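Ticket 748: Griff-Planer bricht bei hellen Bechern ab
Status: in Bearbeitung
Komponente: Keritz, Wahrnehmung
Gemeldet von: Seija Karppinen, 20. Mai

Hallo ihr Lieben,

erst einmal herzlichen Dank für die schnelle Antwort, damit hatte ich so früh in der Woche gar nicht gerechnet! Ich habe inzwischen alles ausprobiert, was ihr vorgeschlagen habt: Keritz neu gestartet, die Belichtungszeit der Handgelenkkamera halbiert und die Kalibrierung aus Ristura frisch eingelesen. Leider kommt die Meldung »no grasp candidate, code 599« immer noch, meistens nach rund 60 Zyklen, und danach wartet der Planer, bis ich ihn von Hand zurücksetze.

Mein Verdacht (bitte korrigiert mich gern) ist die Segmentierung. Bei weißen Objekten auf hellem Grund franst die Maske aus, und dann verwirft der Filter sämtliche Kandidaten. Mit dem Schwellwert auf 6 wurde es etwas besser, dafür hält er jetzt manchmal Schatten für Kanten.

Ansicht aus der Handgelenkkamera:

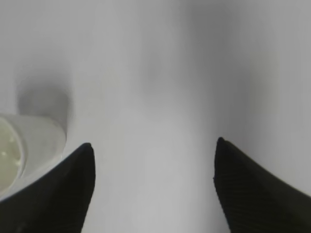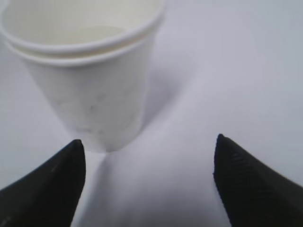 Das Log von heute früh lade ich gleich noch hoch, es ist leider recht lang geworden. Könnt ihr mir sagen, ob sich der Filter pro Objektklasse einstellen lässt? In der Griltari-Konfiguration habe ich dazu nichts gefunden, aber vielleicht suche ich auch nur an der falschen Stelle.

Liebe Grüße
Seija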